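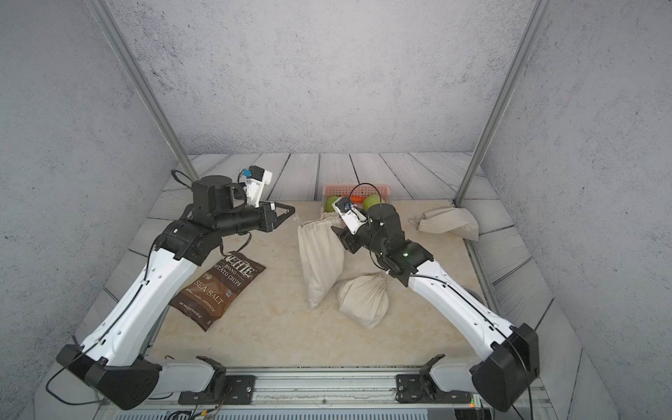 What did the grant pay for this season?
Cloth drawstring bags, mostly, plus the baskets and the packing hours that go with them.

We're two months into the Fuvambridge food bag project and I'm so pleased with how it's going! Your money covered 800 bags from Gavell, and 500 of them have already gone out to households. Almost 100 have come back to be refilled, well ahead of what we'd hoped for by January.
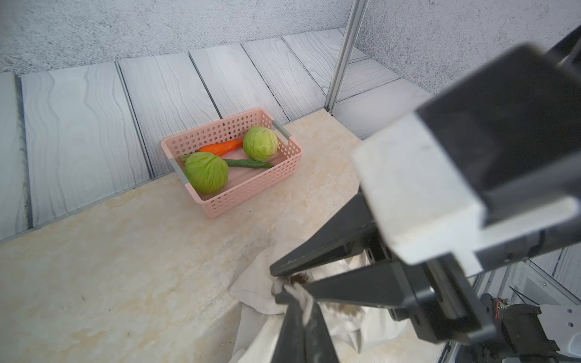
Produce was the part I worried about most, and it's become my favorite. We now keep the vegetables apart from the cloth bags until the end of packing, so heavy things don't sit on top of softer ones. A basket like the pink one, with two cabbages, a carrot and a cucumber in it, gives the packer a quick look at the fresh part of an order. Charoen Khamphan worked out this routine and has written it up on one page.

Snacks go in last – chips crush so easily – and we've started giving them a bag of their own. 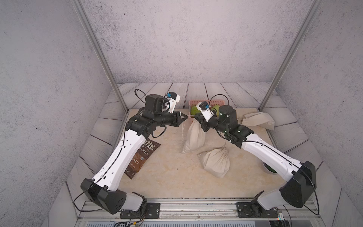
That change came from Nuria, who packs the evening orders, and complaints about broken chips have dropped off since.

Still to do: the drawstrings. A few have pulled out in the wash, and Mihăilă is sewing a stop knot into each returned bag. 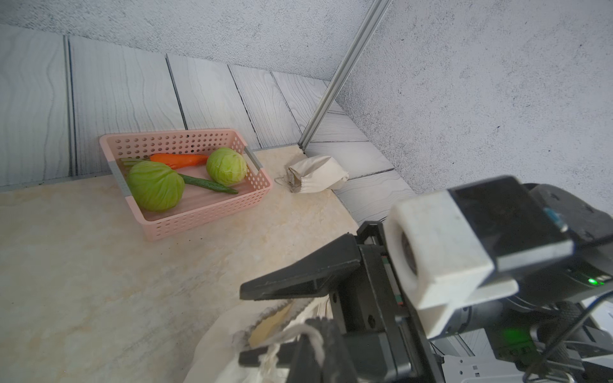
We'd like to try a thicker cord on the next batch, if you're happy for us to use what's left in the supplies line. I'll send the quote from Gavell with the spring report.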